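The Yellow Surface

In the workshop of Phong Quách, small parts have a place to be, and the place is yellow

When I came to visit Phong Quách on a Thursday, he was looking for a spring. It was a small one, the kind you find in a door lock or a vending machine, and it had jumped off his bench before I arrived. He asked me to stand still by the door. After some minutes on his knees with a lamp he found it under the radiator, put it in a tin, and only then shook my hand.

Quách repairs the small insides of things. Latches, coin returns, the locks of lockers at swimming pools. His shop is called Judavach, a name he took over from the previous owner together with the rent and a heavy cabinet of drawers. There are 920 drawers in this cabinet. He knows the number because he made a label for each of them in his first winter, and he told me it was the best way to learn what he had bought.

Before, he worked on a gray bench, like everybody. Gray is a calm color and it does not show the dirt, but a steel nut on a gray bench is almost invisible in the evening. A friend at Verschueren, a firm that makes school furniture, offered him some leftover pieces in bright colors. He tried a red one and got tired eyes. He tried a white one and it showed every fingerprint. Then came the yellow, and he stayed with it.

"Silver you see, black you see, even the copper you see," he said. "And when the day is dark outside, I have a little sun under my hands."

I asked him if the shine does not disturb. It does, he said, and he has moved the lamp many times. Now it hangs low and to the left, and he sits a bit turned away from the window. His customers at Clinum, who run the lockers in two sports halls, once sent a young technician to learn from him, and the first lesson was where to put the lamp. The second was to sweep the floor before starting and not after.

The part he likes most is the solenoid. It is a simple thing: a coil, a pin that moves when the current comes, and a spring that brings the pin home again. Most of the ones he receives are not broken, only dirty. He cleans the pin, looks at the spring, tries it with the current and listens. A good one makes a short, dry click. A bad one sounds to him like somebody who clears his throat.
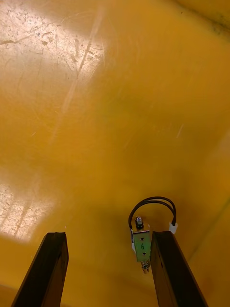
A small solenoid with its spring and plunger pin. The number 6 is written on the plate by hand.

Quách believes in numbers written by hand. Printed stickers come off with the oil, and scratching the metal seems to him not polite. A pen with dark ink is enough, and the same number goes into a notebook called Beta. There was an Alpha before it, but it fell in a bucket.

In the notebook each part gets one line, with what was wrong and what he did. Some lines say only "nothing wrong, clean." For these he charges 3 euros, and his wife thinks it should be 14. They have discussed it for years - usually at dinner, and always with the same result.

Before I left he wiped the yellow top with a soft cloth and switched off the lamp. The tin with the spring he took with him to the kitchen.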